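**On the keeping of arms in shared workshops**

5/8/24

The members of the Skoltulau workshop have been asked to decide whether robotic arms should remain on the general benches or be moved to a locked room. It is the view of the undersigned that they should remain where they are, and that the rules governing them should be tightened.

The case for removal is a serious one. An arm occupies a table permanently, and space is scarce. Touran Kermani has argued in her letter of November that a member who pays for a bench is entitled to a clear bench, and that a machine which cannot be put away at the end of an evening amounts to a private tenancy. Two of our tables are at present held in this manner.

Against this must be set the purpose of a shared workshop. Members come to learn from work in progress. A build conducted behind a door teaches only the builder, and the Bremodeo workshop, which adopted such a door, now receives few enquiries from beginners. The cost of the room there was 1,584, a sum we could spend on guarding and proper lighting.

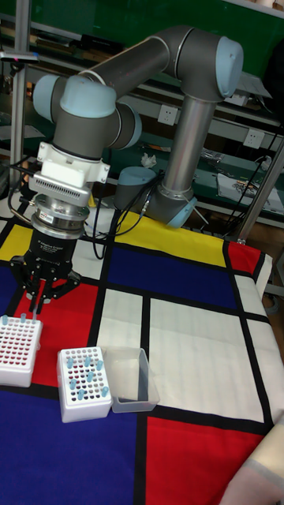 Much of the difficulty in automation lies in the surroundings of the machine, and a beginner will grasp this sooner at an open table than from any manual. A three-finger gripper above a rack of capped tubes raises plain questions of spacing and reach. A boldly patterned cloth beneath it raises others, concerning what a vision system may be expected to ignore. Cables lying across a table surface are a matter for our rules, which at present say nothing about them.

I therefore propose that each arm be allotted a table for 60 days, renewable on application, and that cable routing be inspected before power is applied. The Ghasemi bench should be left free for hand work at all times.

Forough Shahbazi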